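Kitchen Inspection Checklist – Shared Kitchen, Dalen Building
Site: Nitville
Inspected by: Randi Vik
Received by: Bendik Amundsen
Month: August
Ratings: OK / Minor / Action

1. Access and floor
1.1 Walkway clear to exit – OK
1.2 Floor mat flat, no curled corners – Minor. One corner lifts near the door. Tape or replace.
1.3 Waste bin lid closes – OK

2. Electrical and fire
2.1 Extinguisher tag current – OK
2.2 Fire blanket within reach of stove – Action. Hook is loose in the wall. Torbjørn Rønning to refit.
2.3 Outlet covers intact – OK

3. Countertop and food storage
3.1 Stone surface free of cracks and chips – OK
3.2 Cutting board lies flat – OK
3.3 Cutting board kept clear of cloths – Action. Magenta towel left partly over the board, next to a white dish. Towels go on the rail.
3.4 Cloths off the counter – Minor. Small gray cloth behind the towel.
3.5 Eggs stored per house rule (refrigerator) – Action. Four eggs in a clear carton at the back, by the wall. Move to refrigerator.
3.6 Paper and packaging removed – Minor. Crumpled receipt in front of a food package.
3.7 Glassware stored in cabinet – Minor. One tall drinking glass at the back, among the food items.

The counter was rated as found. Items 3.3 to 3.7 apply to the marble section only.
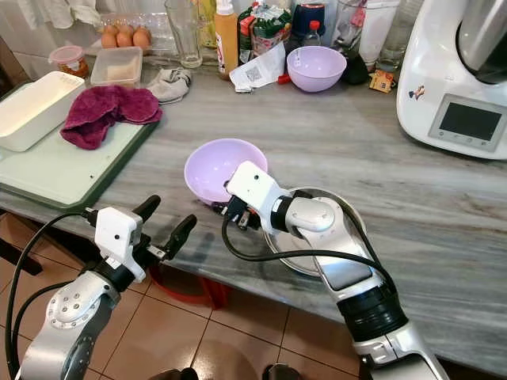
Marble section, items 3.3 to 3.7.

Lavender bowls and the steel plate have no fixed shelf on the current storage plan. Ebbe Strömberg to assign one and update the label sheet. Jars and squeeze bottles may stay at the back wall if lids are on.

4. Water and cleaning
4.1 Hot water at tap, limit 120 °F – OK. Reading 120.
4.2 Drain runs freely – OK
4.3 Cleaning spray labeled and stored below counter height – Minor. Label worn, product name not readable.

Open actions: 2.2, 3.3, 3.5. Report closure to Randi Vik before the next round.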